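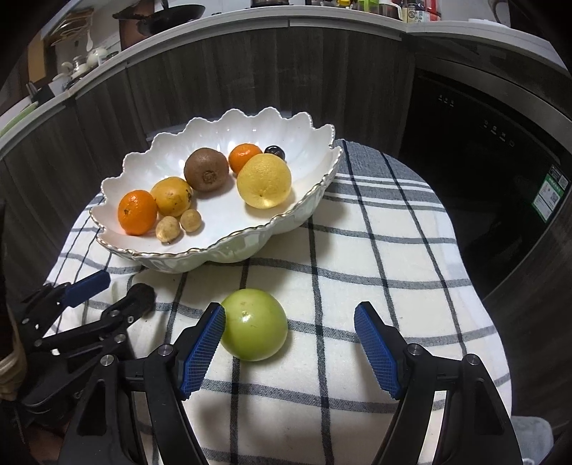
A fruit bowl should be on the table where people eat. I have held this view for years and I am writing it down because my sister-in-law, Radoslava Urban, has just had her kitchen redone, and the plan from the designer put the fruit in a drawer. It is a nice drawer with slats. In April she lost most of a bag of mandarins in it.

Fruit you can't see doesn't get eaten. When I kept ours in the bottom of the refrigerator, I bought plums on the way home and found last week's plums when I went to put them away. Now they go in a wide bowl in the middle of the table, and the kids take a piece when they sit down to do homework.

The usual objection is that a bowl of mixed fruit spoils faster. Some of it does. Ripe bananas and apples push everything near them along, and a kiwi sitting next to an apple can go from hard to soft before you've thought about it. I like that. If I want the kiwis for the weekend, I put them in with the apples. If I don't, they go in the refrigerator. Grapes and anything already cut belong in the cold too, and I have never argued otherwise.

Citrus hardly cares. Mandarins will sit out for a week, and a grapefruit for longer than that. They also taste better at room temperature. A cold mandarin tastes of very little.

Then there is the bowl. Deep bowls are a mistake. The fruit at the bottom gets bruised by the fruit on top, and you find out when you smell it. Get something wide and fairly shallow, and fill it so that you can see every piece. I also think you should use a good one. Mesfin Asfaw, who lives below us, keeps his best dish wrapped in a cupboard for holidays and puts his pears in a plastic mixing bowl. His dish cost 200 dollars and comes out twice a year. A white bowl with a bit of gold on the rim does no harm to a pear, and you get to look at it at breakfast.

Another complaint I hear is that a bowl takes up the table. At dinner it does, so we move it to the counter and put it back afterward. It takes one person and no planning. Counters as a permanent home are worse, in my opinion. Ours already has the teapot, the jars and the frying pan on it, and fruit that gets parked by the stove ends up warm and forgotten behind a bottle of oil.

I do keep hard fruit out of the bowl. An unripe apple or a green tomato can sit on the tablecloth by itself until it gives a little under the thumb. Otherwise somebody bites into it, and then it goes in the trash with one bite gone.

Radoslava has agreed to try a bowl for a month. The drawer has onions in it now.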